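Culture > Museums > Features

4 min read

Niltarbridge, November. Doors at the Culus not open yet and there's already a line down the steps. Strollers, mostly. One kid asleep on a coat.

The textile rooms are back after a long closure, and Lucimara Brito has rehung nearly all of it. 400 pieces, lace to sailcloth. Her idea - put the mending up front. Patches, darns, a child's jacket let out at the sleeves again and again. "I wanted the backs of things," she says, walking fast. "The fronts have had there turn."

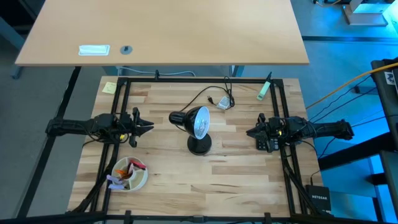 Two black arms, face to face across a butcher-block top.

Upstairs is quieter. The Falcão bequest gets its own room, low light, long drawers you pull out yourself. Go slow. The third drawer sticks. Inside, a christening gown and a bill for the thread.

Some of it doesn't work. The labels are tiny and the audio guide cuts out on the landing. And the sailcloth needs more height then this ceiling has got.

Still - go. Saturday crowds or no, 120 people at a time is the limit, so you get room to look. Cafe does a decent soup. Last entry at 4.

Contact the magazine | © Usent Magazine | Back to top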